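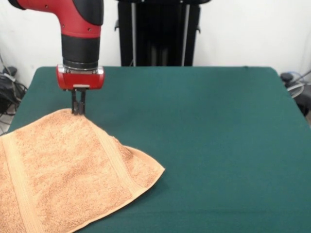 The Peach Towel

Sorin Dervishi had inherited two things from his aunt: a set of towels the color of canned peaches, and the opinion that there was only one way to fold them.

The opinion had come first. He was nine when she taught him, standing at the green table in her apartment on Loris Street while the radio talked about soybeans. Long side to long side. Smooth it with the flat of the hand. Then in thirds, with the woven band facing out, so guests would know what kind of family they were dealing with.

"What kind is that?" he had asked.

"The kind with a band," said his aunt.

Now he was forty-four and employed in the laundry of the Hotel Prostholm, and the hotel wanted triangles.

The memo had come down from Ms. Fashola on the second floor. Guests in December expected a festive touch. The festive touch would be a towel folded to a point, placed at the foot of the bed, suggesting a mountain. There was a drawing attached. Sorin thought it suggested a napkin that had received bad news.

"How many rooms?" he asked.

"All of them," said Ms. Fashola.

"That's 308 mountains."

"Think of it as a range," she said, and went back upstairs.

He took the memo home, along with the feeling that he ought to practice on something he didn't have to account for. The green table was his now too. He had forgotten to list it when he told people what he'd inherited, mostly because it had one short leg and he considered it more of a dependent. He cleared off the mail and got out a peach towel.

The first fold went fine. Anybody can fold a towel once. On the second he brought the corner across, and the whole thing stood up for a moment, proud as a tent, and then lay down again with a sigh. Terry cloth has a mind, and it is the mind of a tired dog. He pinched the top and tried again. He got a point at the right side, a good sharp one with the hem running along it, and he was so pleased with it that he leaned on the table, which tipped onto its short leg and slid the mountain gently into his lap.

He tried it with the band inside. It looked naked. He tried it with the band across the front, and it looked like a mountain wearing a belt.

At 11:00 he called his sister.

"Did Aunt Lurnel ever fold one in a triangle?"

"Once," said his sister. "For the priest."

"And?"

"He sat on it."

Sorin thanked her and hung up. He stood over the towel for a while. Then he took hold of the corner, lifted it straight up, higher than seemed decent, and let the rest hang down on either side until it found its own slope. The band ran down the left like a ski trail. He lowered it to the table and did not breathe on it.

It was a mountain. It was a fairly lumpy mountain, the kind a county puts on its license plates for lack of anything better, but a person could look at it from the foot of a bed and think of altitude.

In the morning he showed Ms. Fashola how it was done. She watched the whole thing with her arms folded, very neatly, in thirds.

"How long does one take?" she asked.

"Last night, three hours."

She looked at the mountain, and then at the carts lined up behind him.

"Chocolates," she said. "We could leave chocolates."

"On the towel?"

"Next to it. Fold it however you like."

So he did it the long way, side to side and then in thirds, all down the first cart and on to the next. On floor two a man in a bathrobe stopped to ask him what the stripe was for.

"It's so you know what kind of hotel it is," said Sorin, and handed him a towel.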